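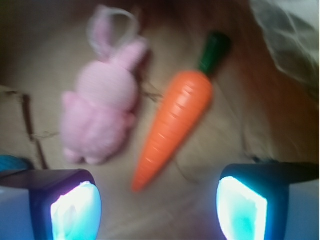
Lernalthorpe Small Toys

Version 3 of the catalogue, March release

Lernalthorpe Small Toys is a catalogue of small toys and play food, with written entries for each item. It was compiled for the Lernalthorpe toy library, which lends mixed boxes to playgroups and needed one consistent way of naming what goes into them. The files may be used on their own by anyone who keeps a similar list.

Contents

The release holds 183 entries. Each entry covers one object and gives its name, group, main colour, surface, shape and fastening. Photographs are supplied for more than 80 of them. Entries without a photograph are complete in every other respect.

items.csv — one row per object
groups.csv — group names and their definitions
photos/ — photographs, named by entry code
changes.txt — corrections since the first version

Groups

soft: plush and knitted animals, dolls, fabric shapes
food: toy fruit, vegetables, bread, tins and packets
build: blocks, pegs, connecting pieces
wheels: cars, carts, trains
other: anything that fits none of the above

An object belongs to one group only. A plush vegetable goes under soft, as the surface decides the group before the subject does. A hard toy carrot is food. The earlier Gethin list filed by subject and put both under vegetables, so its codes can't be carried over without checking.

Fields

name: Plain English, singular, no maker's name. Use "bunny" for the plush form and "rabbit" for hard figures. The two words are kept apart on purpose and searches should cover both.

colour: The largest area of colour on the object. Pick from the list in items.csv. Light and dark shades share one value, so a pale pink bunny is entered as pink.

colour_2: A second colour, where it belongs to a distinct part. For a carrot with a green top, colour is orange and colour_2 is green. Shadows and highlights are ignored.

surface: fuzzy, knitted, woven, smooth, glossy or rough. Two values may be given, separated by a semicolon. Ridges moulded into a glossy body go in the notes field.

shape: A short free description, such as "rounded, stubby feet" or "tapering to a blunt point". Limbs are mentioned only if they stand out from the body.

loop: yes or no. Records a hanging ribbon, cord or ring. Pale loops are easily missed against a light table, so check the head end of every soft toy by hand.

notes: Anything else needed to tell the object from its neighbours. Maximum 10 words.

Sample rows

name: bunny; group: soft; colour: pink; colour_2: none; surface: fuzzy; shape: rounded, stubby feet; loop: yes
name: carrot; group: food; colour: orange; colour_2: green; surface: glossy; shape: tapering to a blunt point; loop: no

Pairs

Some objects are lent together, for instance an animal and its food. A pair is recorded in pair_code and each object keeps its own row. If one half is withdrawn, clear the code on the other — do not delete the row.

Known problems

Colour was judged by eye under indoor light. Cream, beige and pale yellow are not reliably separated.

Photographs vary in sharpness. Fabric texture should be read from the surface field.

Weights are missing throughout. The Kurner scale used for the first version gave unstable readings with light items, and the column was dropped.

Entries merged from the Clorkmont boxes use "veg" in the name field in a few places. These will be corrected in the next release.

Not covered

The catalogue makes no statement about safety, age suitability or washing. Check the label on the object itself before lending it.

Corrections

Send the entry code, the field and the proposed value. One correction per line.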